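Getting tape residue off a light oak table?

Zorica Obradović
I put gray tape down on our oak table to mark out a rectangle where the kids' model planes get put together (they were gluing things everywhere, and I wanted one spot to stay the building spot). Now I'd like to change the layout, and one test corner I peeled left a sticky line behind. The top is light oak grain and I don't know what finish is on it. What's safe?

Toshiko Miyazaki
Oh, I've been there! Warm the tape with a hair dryer on low and pull it back slowly, almost flat against the top. Go along the grain where you can. 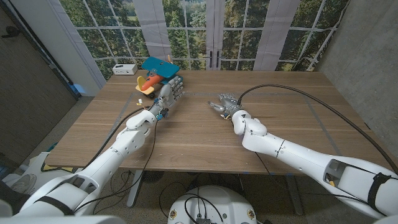 For whatever stays behind, I rub in a little cooking oil with a soft cloth, leave it 15 minutes, then wipe with dish soap and barely damp water. Try it under the edge first, especially if the finish might be wax.

Mirsad Petek
just use a plastic scraper. worked on mine

2 comments

Boris Begović: Careful with the scraper on veneer, I took a chip out of my desk that way.

Zorica Obradović: Oil did it, thank you Toshiko!! Still a faint line on the long side but I can live with that. The planes have moved to the other end.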